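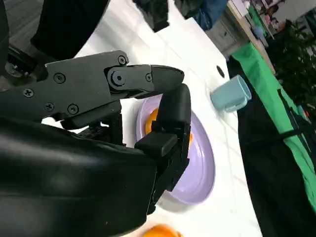 I've been trying to eat lunch away from my desk since New Year's, and I have to report mixed results! The first week I managed it every single day. The second week I ate a cheese sandwich over my keyboard while on hold with the bank, and it sort of slid downhill from there. But I'm back on it now, and a few of you wrote in after the last issue to ask how the shared lunches are going, so let me catch you up.

For anyone new (hello, new people), a handful of us who live near the Gusport bus depot started having a midday meal together last April. Whoever hosts makes one thing, everyone else brings whatever they've got, and we're done inside the hour so people can get back to work. We don't do themes. We tried a theme once and I had to buy saffron.

Tamara hosted the last one and made her beet soup, the thick kind with beans in it, and I had two bowls and then a third small one that I'm not counting. She finally let me write the recipe down, except that half of it is "until it looks right," so I'm going to stand next to her next time with a measuring cup. If I get real numbers out of her I'll print them in the next issue. What I can tell you now is that she roasts the beets first, whole, with the skins on, and the vinegar goes in right at the end. I'd been putting mine in at the start for years and wondering why the color went so dull.

Lev brought bread. Lev always brings bread, and I'm not complaining, but this one had caraway in it and there was a bit of a split at the table between the caraway people and Mark Anthony, who picked out the seeds and lined them up along the edge of his napkin. Sihan brought a jar of pickled radishes that made my eyes water (in a good way) and also told us about the new grocery on the corner, Larkura, which I'd walked past and assumed was a furniture store. They have decent dill and the big bunches of it too, not those sad little plastic boxes with four stems in them. I went the next morning and spent $31.57 without buying anything you could call dinner.

Some of you asked whether eating with other people in the middle of the day makes you slower in the afternoon. I can only speak for myself, but I used to hit a wall at 3 and go looking for cookies, and on lunch days I mostly don't. Could be the soup. Could be that I've walked there and back and had a laugh. Yaroslav says he gets sleepy and has to take his calls standing up, so there's one vote the other way.

A couple of housekeeping things. I still have somebody's blue casserole lid, and it doesn't fit anything I own. Also, if you're coming next time, please tell me by text and not by replying to this email, because I read the replies in batches and I missed Yaroslav's last month and we ran out of chairs. He sat on the step stool the whole time and was very nice about it.

Next lunch is at my place. I'm making lentils with a lot of fried onions on top, and I've got a bag of oranges that need eating, so come hungry and bring a tote if you'd like to take some home.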